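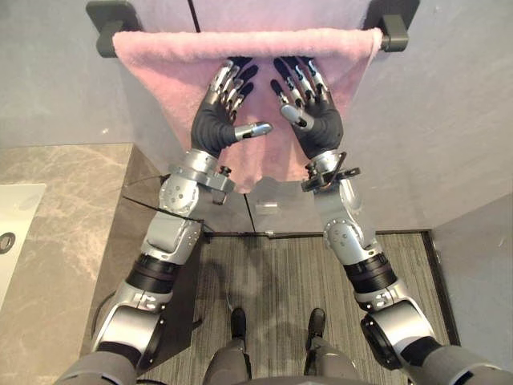
Pink towel on the black bar, bathroom wall.

From: Nkrumah Arthur
To: Drotstead home dyers list
Date: 7 June 2025
Subject: Re: madder on cotton, pale shades

Fatos Stojanović wrote:
> Has anyone gotten a soft pink from madder on plain cotton?
> Mine comes out brick orange every time. I used the Veres
> extract and simmered it for an hour.

Oh Fatos, yes, and I'm so glad you asked! I've been playing with this since December and I'm completely hooked. Try a much cooler pot. I never let mine simmer now, just keep it warm enough that I can barely hold a finger in it, and the orange mostly stays away.

My last batch was 665 grams of old cotton sheeting, scoured twice (the first scour water was the color of tea, ugh) and then left in the alum overnight.

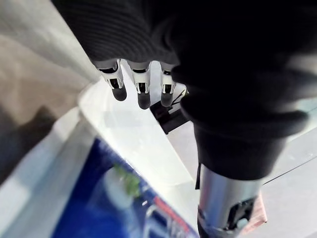
After that I split it between two buckets, one with tap water and one with rainwater plus a pinch of chalk. The chalk bucket won by a mile! Such a clear, rosy pink, and so even. The tap water half is nice too, only a bit browner.

How hard is your water over there? And did you scour before the alum? I have nearly 2000 grams of ground root left and would happily mail you a bag to compare with the Veres.

Nkrumah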